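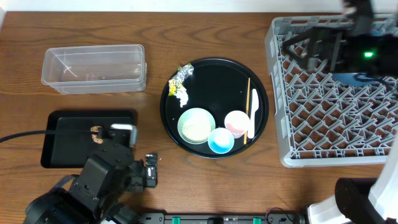

A green bowl on a round black tray, with a clear box behind it.

Why does popcorn pop?

Take one kernel of popcorn and try to press it between your fingers. It is very hard, like a small stone. But after a few minutes in a hot pot it becomes big, white and soft. How can this be?

The secret is water. Every kernel has a little drop of water inside, so small that you cannot see it. Around the water there is starch. Starch is the part of the corn that feeds the baby plant when it starts to grow. And around the starch there is a strong skin, which is called the hull.

When the kernel gets hot, the water wants to become steam. Steam needs much more space than water, but the hull keeps it closed inside. So the steam pushes and pushes on the hull. At the same time the starch becomes soft, almost like jelly.

Then the hull breaks. Pop! The steam jumps out, and the soft starch blows up like foam. In the cold air it becomes dry and firm very quickly. The white part that you eat is this foam. The small brown piece that gets stuck in your teeth is the hull.

Does all corn pop?

No. The sweet corn that you eat from the cob has a thin skin, and the steam escapes too easily. For popping you need a special kind of corn with a hard hull.

Why do some kernels stay at the bottom?

Some kernels have a crack in the hull. The steam goes out slowly through the crack, and there is no pop. Other kernels are too dry. This happens when the bag stays open for a long time in the kitchen. Keep your popcorn in a jar with a good lid.

Try it with a grown-up

Iona Pollock makes this test with her class every March. You need 300 kernels, a big pot with a lid, and two spoons of oil. Count the kernels before you start. The counting is easier if you put them in small groups of five.

The grown-up heats the oil and puts the kernels in. Close the lid and listen. First you hear one pop, then a few, then so many that you cannot count them. When it becomes quiet again, the grown-up takes the pot from the stove. Never open the lid while it is still popping, and do not touch the pot.

Let everything cool. Now look for the kernels that did not pop and count them. Last time, the class had 21. Calum Halliday, who sits in the first row, had said there would be none, and he wanted to do the test again on Wednesday.

Write your number in your notebook. Then you can add a little salt and eat the rest of the experiment.

Words to remember

Kernel: one seed of corn.
Hull: the hard skin of the kernel.
Starch: the food for the baby plant, inside the seed.
Steam: water that has become a gas.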